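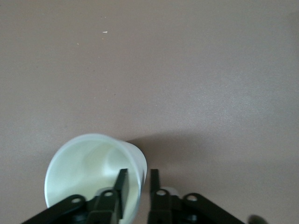

I have wanted to see inside the Nghiêm cup works ever since we moved to Troltbridge, and on 31 Jan 2025 they finally opened the doors to anyone who signed up. I signed up the minute the form went live. My sister thought I was joking when I told her how I planned to spend my day off.

39 shares · 27 comments

The works is at 1434 Jirkov Road, past the feed store, in a long brick building I must have driven by hundreds of times. Parking is on the gravel lot across the street (bring boots in winter, I had the wrong shoes and paid for it). You check in at a side door, get a hairnet and a pair of earplugs, and wait in a hallway that smells like a brand-new book.

Our guide was Yến Ninh, who runs the paper side. She started us at the rolls. I had pictured paper arriving in stacks, like for a printer, but it comes in on rolls taller than my kids, and a forklift sets them down as gently as eggs. From there the sheet goes under a die that punches out the side walls, and they look like lopsided fans. You would never guess a cup from one of those. Then each fan gets wrapped around a metal cone, the edges are sealed with heat, a little round bottom is pushed in, and the whole thing drops down a tube to the next station. I watched that one step for so long that the group went ahead without me and a very kind man in a blue apron walked me back.

My favorite part was the rim. I had never given it a thought! The top edge of a paper cup is curled outward and tucked under itself, and that small roll is what keeps the cup round when you grab it. Yến handed us cups that had been pulled before curling, and they squashed flat with barely a squeeze. Then she handed us finished ones – same paper, same size – and everybody went "oh" at the same time. I have been feeling the rims of cups ever since, at the dentist, at church, everywhere.

On the other side of the building is the plastic line, which is louder and warmer. A sheet goes in flat and gets pulled down into molds, and out come the cups in a big connected tray before they are trimmed apart. We could only look at this one through a window. The trimmings go straight back to be ground up, and there is a bin of the chips that looks just like snow. One little boy asked if he could jump in it. He could not.

After the two lines we went upstairs to the checking room, and I could have stayed there all afternoon. It is much quieter up there, with plain brownish tables where a cup shows up nicely, light against dark. Uyên Đỗ has worked upstairs for years and she let us try her job. You start with the rim, going all the way around, then tip the cup toward the light to look down the inside wall, then find the seam and run a thumb along it. She can do it while talking about her garden. I needed both hands and my reading glasses, and I passed one with a dent she had put there herself!

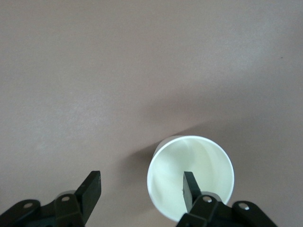 From above: a white cup with its round opening up, and its shadow on the table.

She also talked about light, which I hadn't expected. If the lamp is straight overhead everything looks perfect, she told us, and you want it lower and off to one side so the inside of the cup goes gray where it curves. Try it at home with any white cup. A crease you would never have noticed stands right out.

There was a sit-down at the end with coffee and almond cookies, and someone had brought a box of old cups from the days when the company was still called Hutomton. The printed ones from the county fair were the best, with faded oranges and greens and a rooster on the side. An older couple at my table had served lemonade in those at their wedding and were thrilled to see them again. I asked whether the rooster might come back and was told that plenty of people ask.

A few practical things if you want to go. The tour runs 2 hours, and there is a lot of standing. The stairs to the checking room are steep, but there is an elevator if you mention it at check-in. Photos are fine upstairs and in the hallway, and on the factory floor you need to ask your guide first. Kids are welcome as long as they keep the earplugs in. Small sleeves of cups are for sale by the door, cash only, and I came home with more than we will use this year.

The next open day is planned for November. Sign-up will be on the sheet at the Troltbridge library as well as online, and I've already told my sister she is coming with me.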